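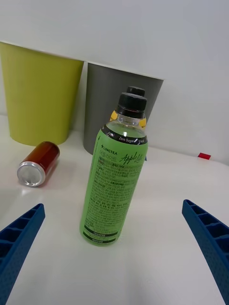

**SPORT AND MEASUREMENT**

## 3. Timing the Drastau Hill Run from shared video

The Drastau Hill Run is held each March on a farm track above the town. Runners start together at a stone gate, go up the track and finish at the door of a barn. The organizers give the distance as 600 meters. A second race, run on the same day at Zostdale, covers 800 meters of flatter ground. Neither race uses electronic timing. Results are taken with handheld watches and read out at the finish, and the written list is posted some days later.

Both races became known outside the area through short videos posted by spectators. In several of these videos a winning time is printed over the picture, and the time is then repeated in posts and news items as if it were an official result. We wanted to know how close those printed times came to what the videos show.

### 3.1 Selection of clips

We searched public posts with the race names and the common spellings of both towns. The search was closed on May 12, 2020. Copies of the same recording were treated as one clip, and we kept the longest version. Clips that showed only the crowd, the prize giving or the road to the course were dropped. This left 39 clips for analysis. Most were filmed from the last bend at Drastau, where the ground rises beside the track and gives a clear view of the barn.

A clip was classed as complete if it showed both the start signal and the first runner crossing the line without a cut. Only 4 clips met this test. The others were classed as partial and used to check running speed over shorter stretches between fixed points, such as fence posts and the drain cover below the bend.

### 3.2 Measurement

Each clip was opened in Zurulden, a frame-stepping program written for our group, and the moments of interest were marked by two readers working separately. The start was taken as the first visible movement of any runner's front foot. The finish was taken as the point when the runner's chest reached the line of the barn door. Where the readers disagreed by more than two frames, they looked at the clip again together and agreed on a value. If they could not agree, the earlier and later values were both kept. 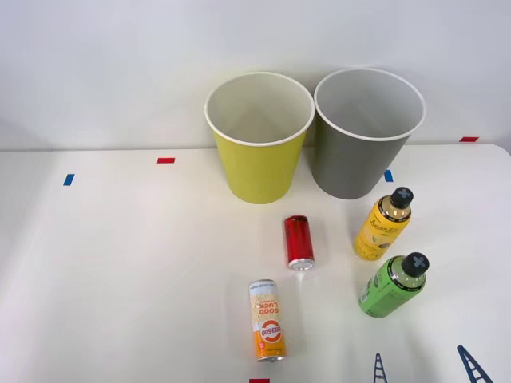

*Figure 2. Two paper cups, yellow-green (left) and olive-gray (right), on a white tabletop.*

Frame rate was a larger problem than we expected. Many phones record at a rate that changes with the light, and the sites that host the videos often convert them again on upload. A clip that claims a steady rate may have dropped or repeated frames. We handled this by reading the time stamp of each frame where one was stored – and by leaving the clip out of the timing comparison where none was.

The distance was also checked. We walked the Drastau course with a measuring wheel, keeping to the inside of each bend, and repeated the walk in the other direction. The track is wide and the runners do not all take the same line. We therefore report speed only for the straight part between the gate and the first bend, where the choice of line makes little difference.

### 3.3 Handheld times

The Ngubane club, which runs the finish at both races, let us read its result sheets. The sheets give times to the tenth of a second. They do not say which watch was used or where the timekeeper stood. At Zostdale the start is out of sight of the finish, and the watches are started on a raised flag. At Drastau they are started on a shout, which takes around two seconds to travel up the hill to the barn. A watch started on that sound runs late, and the recorded time comes out too short.

No correction for this has been made in the published lists. We give the sheet values unchanged in the next section and set the video values beside them, with the partial clips listed separately. Readers who want to compare the hill times with track results should use the video values, and then only for the straight.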